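最終更新:12月

Ristham 1階の共用キッチンに置いている冷凍ストッカーと、横の飲み物置き場について、入居者の方からよく届く質問をまとめました。上階のミニキッチンにある小型冷蔵庫は対象外です。別館 Mumero の冷凍庫も規則が違うので、Mumero の掲示を見てください。

## 利用できる人と時間

### 誰が使えますか

Ristham に入居している方なら、申し込みなしで使えます。短期滞在の方も同じです。来客だけでの利用はご遠慮ください。入居者と一緒であれば、来客の分を一時的に入れてもかまいません。

### 何時まで使えますか

共用キッチンの開いている時間と同じで、朝7時から夜11時までです。夜間は施錠します。深夜に氷枕などが必要になったときは、管理室の内線にかけてください。

### 予約は必要ですか

いりません。誕生会や持ち寄りの会などで、買い物袋二つ分を超える量を入れたいときだけ、3日前までに管理室へ知らせてください。ほかの予定と重なる場合は、Mumero の冷凍庫に分けて入れてもらうことがあります。

## 飲み物

### 飲み物を冷やしてもいいですか

短時間ならかまいません。ペットボトルや紙パックの飲み物は、未開封のものに限ります。炭酸飲料、ガラス瓶、缶は入れないでください。毎年夏になると、庫内で破裂した缶の後始末で半日使えなくなる日があります。

急いで冷やしたいときは、濡らしたキッチンペーパーを容器に巻いて入れると早く冷えます。巻いた紙は取り出すときにはがして、捨てるところまでお願いします。庫内に貼りついた紙は、あとから取るのにかなり手間がかかります。

飲み物置き場に出してある分については、一人一日一本までです。補充は近所の Ochoa 商店に頼んでいて、届く品はその月によって変わります。銘柄の指定はできません。甘くないお茶を増やしてほしいという要望は伝えてあります。

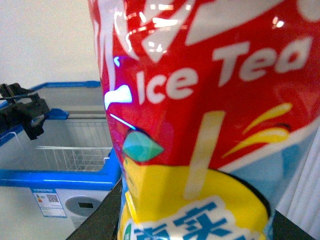
置き場の飲み物を部屋に持ち帰って飲むのは自由です。まとめて何本も持っていくことと、開けて口をつけたものを置き場に戻すことはやめてください。飲み残しは流しに捨て、容器を軽くすすいでから分別箱に入れます。ラベルとふたの扱いは分別箱の横の表に従ってください。

### アイスティーを凍らせてもいいですか

容器のまま凍らせるのはやめてください。中身が膨らんで口のところから漏れることがあり、砂糖の入ったものは庫内の壁について落ちにくくなります。シャーベットにしたい場合は、ふた付きの保存容器に移し、上に指二本分くらいの空きを残して入れてください。保存容器は食器棚の下の段にあるものを使ってかまいません。使い終わったら洗って戻してください。

### 外国語の表示しかない飲み物はどうしたらいいですか

持ち込みの品で、原材料や期限が日本語で書かれていないものは、期限と部屋番号を付せんに書いて貼っておいてください。ほかの人に分けるときは、アレルギーに関わる材料を知らせてあげてください。管理室では内容の確認や翻訳はしていません。

## 冷凍ストッカーの使い方

### ふたはどうやって開けますか

去年まで使っていた上開き式の冷凍庫と入れ替えたあと、開け方の質問が増えました。今のものはふたを持ち上げず、横に滑らせて開けます。上面は透明なガラスで、まわりを青い枠が囲んでいます。 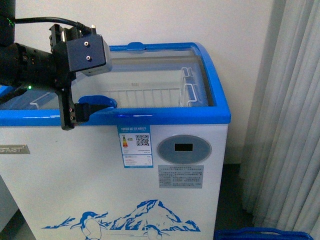 出し入れの前に、取りたいものを決めておいてください。開けてから考えていると庫内の温度が上がり、壁の霜も増えます。ふたが透明なので、閉じたままでも上から中の様子が見られます。開けるときは手前の丸みのある青い取っ手に手をかけ、無理に力を入れず水平に動かします。ガラスの面を手のひらで押して動かすと指の跡が残り、すべりも悪くなります。閉めたあと、枠との間にすき間が残っていないかを確かめてください。

### ふたが動きません

霜が溝に入って固まっていることがほとんどです。ドライヤーや熱湯は使わないでください。ぬるま湯で絞った布を溝に当ててしばらく待つと、たいていは動くようになります。それでも動かないときは、そのままにして管理室に連絡してください。包丁やスプーンの柄でこじった跡が前の冷凍庫にはいくつも残っていて、結局それが買い替えの原因の一つになりました。

### 上に物を置いてもいいですか

置かないでください。買い物袋をちょっと載せるだけでも同じです。荷物は調理台か、壁ぎわの折りたたみ机に置いてください。鍋を冷ますのに使うのも禁止です。

### 温度の設定は変えられますか

変えないでください。設定はマイナス18度にしてあります。冷え方が弱いと感じたら、先に次の点を見てください。

- ふたが最後まで閉まっているか
- 積み荷がふたの近くまで来ていないか
- 常温のものが一度にたくさん入っていないか
- 電源プラグが奥まで差さっているか

どれも問題がなく、アイスがやわらかいままなら管理室に知らせてください。操作パネルは正面の右上にあります。ボタンを押してしまったときも、自分で直そうとせずに知らせてもらえれば大丈夫です。 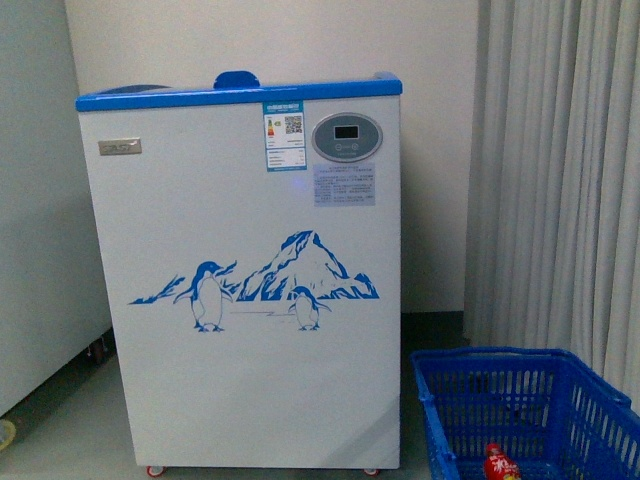 冷凍ストッカーの正面。ペンギンと雪山の絵柄が目印。右上が操作パネル。

### 正面に貼ってあるシールははがしてもいいですか

はがさないでください。省エネのラベルも、操作パネルの下の細かい文字のシールも、そのまま残しておきます。お知らせや当番表を本体に貼るのもやめてください。掲示は入口横のコルクボードにまとめています。磁石で紙をとめていた時期がありましたが、磁石ごと床に落ちて踏まれることが続いたため、やめました。

## 入れ方と片づけ

### 名前は書かないといけませんか

部屋番号と入れた日を書いてください。名前は書かなくてもかまいません。油性ペンと白いテープは、調理台の一番上の引き出しに入っています。袋の表面に霜がつくとテープがはがれやすいので、冷凍する前に貼ってください。

番号のないものは、見つけた時点で「持ち主不明」の袋に移します。袋に移してから7日たっても申し出がなければ処分します。

### どのくらいの期間入れておけますか

一か月を目安にしてください。長期で保存したい方は、自室に小型の冷凍庫を置けるかどうか管理室に相談してください。電気容量の都合で、置けない部屋があります。

### どこに何を入れるか決まっていますか

細かくは決めていません。お願いしているのは次のことだけです。

- 肉と魚は袋を二重にして、底のほうに入れる
- アイスや氷は上に置く
- 汁気のあるものは立てて入れる
- 箱は外して中身だけを入れる

箱を外すとかさがかなり減ります。調理方法が箱の裏に書いてあるものは、その部分だけ切り取って袋に一緒に入れておくと困りません。

### 熱いものをそのまま入れてもいいですか

入れないでください。カレーや煮物は平らな容器に分けて、粗熱を取ってから入れます。夜に作って閉室までに冷めそうにないときは、その日は自室の冷蔵庫に入れて、翌日に移してください。

### 自分のものが見当たりません

まず底のほうと四隅を探してください。下に押し込まれていることが多いです。次に「持ち主不明」の袋を見てください。どちらにもなければ、コルクボードの用紙に品名と部屋番号を書いておいてください。似た袋を間違えて持っていった人が、用紙を見て返しに来ることがあります。紛失した食品の弁償はしていません。

### こぼしてしまいました

気づいたらすぐに拭いてください。凍ってしまった汁は、ぬるま湯で絞った布を当ててゆるめてから拭き取ります。洗剤を使うときは台所用の中性洗剤を薄めたものにして、最後に水拭きと乾拭きをしてください。漂白剤と研磨剤入りのスポンジは使えません。

ほかの人の袋についてしまったときは、袋の外側も拭いてください。中まで染みてしまったものは、部屋番号の方に直接伝えるか、管理室に伝言を頼んでください。

## 霜取りと清掃

### 霜取りはいつしますか

年に二回、6月と12月に行います。日程は2週間前からコルクボードに出します。当日は午後1時から電源を切るので、正午までに中のものを全部引き取ってください。残っているものは保冷箱に移しますが、溶けても責任は負えません。

自室に入れる場所がない方には、Pukaneck 棟の冷凍室を当日だけ借りています。前日までに申し込み、袋には棟の名前も書いてください。13号室の隣の扉から入ります。引き取りは当日の夜9時までです。

### 霜がかなりついています。自分で取ってもいいですか

プラスチックのへらで、ゆるんでいる部分を落とす程度ならかまいません。へらは油性ペンと同じ引き出しにあります。硬い霜は次の霜取りまで残しておいてください。金属のへらやアイスピックで壁に穴をあけると、修理がききません。

### 外側の掃除は誰がしますか

共用キッチンの清掃当番が、床と一緒に拭きます。枠の青い部分と取っ手は手の触れるところなので、忘れずに拭いてください。ガラスは乾いた布で仕上げます。結露で濡れているときに紙タオルを使うと、細かい紙くずが溝に残ります。

## 困ったとき

### 停電したらどうなりますか

ふたを開けずに待ってください。閉めたままにしておくのが、溶けるのを遅らせるのに一番確実です。復旧したあと、管理室が中の状態を見てから、使ってよいかどうかを掲示します。掲示が出るまでは、自分の分だけを急いで取り出すのも控えてください。一度溶けた肉や魚をまた凍らせるのはやめてください。

### 変な音がします

低いうなり音が続いたり止まったりするのは、普段の運転音です。金属が当たるような音や、ずっと鳴りやまない高い音がするときは連絡してください。壁との間に紙袋や布が落ちていて、それが震えていたこともあります。本体を動かして確かめるのはやめてください。

### 使い終わった保冷剤は置いていってもいいですか

ケーキなどについてくる小さな保冷剤は、庫内の網かごに入れておいてもらえれば、誰でも使えます。かごがいっぱいのときは各自で処分してください。漏れているものは入れないでください。

### 規則を変えてほしいときは

コルクボードの用紙に書くか、管理室に伝えてください。要望はまとめて検討し、結果をこのページに反映します。アイス専用のかごを置いてほしいという要望については、現在、入る大きさのものを探しています。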